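Nevurmont Introduces Triner, a Two-Arm Table Kit for Teaching Labs and Small Workshops

PANDLOW, August 23, 2023 – Nevurmont is very pleased to announce that Triner, the two-arm kit our customers have been asking after since we first showed it in February, is now open for orders. It comes with 2 arms, grippers, cables and the Srisuk software, and we have done our best to make the first morning with it a pleasant one.

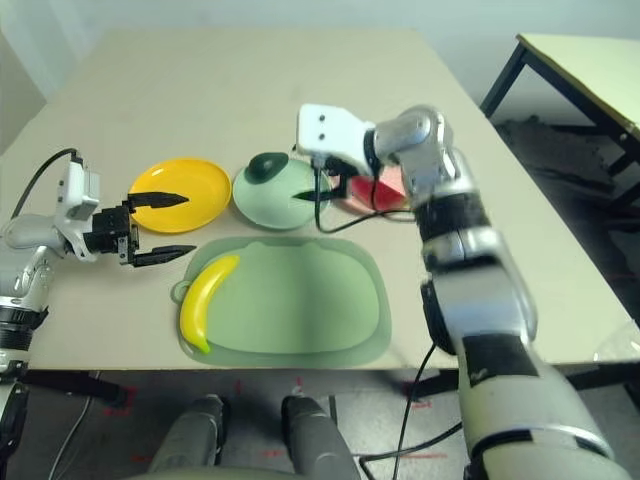 Triner was made for people who want to get started on everyday handling work without spending a whole season on setup. The Srisuk software comes with 17 ready-made table exercises, and each one can be changed to suit whatever you happen to have in the cupboard. Simple things do very nicely, such as a yellow plate, a green tray and a plastic banana, with the two-finger gripper open over the plate and the second arm reaching in from the other side. Instructors can save their own versions and pass them along to the next class, which we hope they will do often!

During the trial period, our early customers sent in 671 comments, and we read them all with a good deal of gratitude. Many asked for a plainer manual, so we wrote the whole thing over again in everyday words.

The Triner exercise pack is priced at $1,548 when added to any kit order, and schools may ask our Pandlow office for a visit before they buy. Orders and questions are welcome through the Nevurmont sales desk.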